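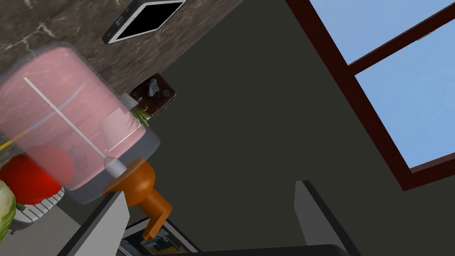 A pink blender jar and its orange base.

The owner of Ojala, a smoothie counter in Stastum, opens at 5 and has regretted it every morning since May.

"I wanted a bakery," she tells me. "Then I saw what flour does to a person's lungs. Fruit seemed kinder."

The menu lists 10 drinks. She will defend four of them. The beet one stays on because her landlord likes it, and the rent is due whether or not anyone else does.

Does she drink them herself?

"I drink coffee," she says, "from the place across the street."

She plans to add soup in the fall.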